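Hunereo open afternoon, December

The Hunereo furniture works opened its doors for an afternoon before the winter break and I went over on the 2 o'clock tour. It costs nothing, but you have to put your name down at the gate.

We started in the timber store, which was cold, then went through to the machine hall. The saws were off for the visit. Most of the time was spent in the finishing room, where the tabletops for the Caruso range are sanded, oiled and checked before they go to packing. Each top gets 6 days on the racks between the first coat and the last.

I had expected something glossier. The wood is pale, close to beige, with soft lines of grain in a darker tan, and a greyish smudge can show up clearly on a surface that light.

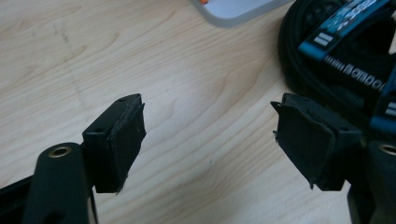

Leilani Greenberg asked whether marks like that come out at home, and was told that a light sand along the grain and a fresh wipe of oil will deal with most of them - but test a corner first.

After that came packing and a small shop selling seconds. Stools were 35 pounds. I bought a tin of oil and left the stools alone.

Parking is behind the loading bay and fills early. The next tour is in spring, with 9 places a group.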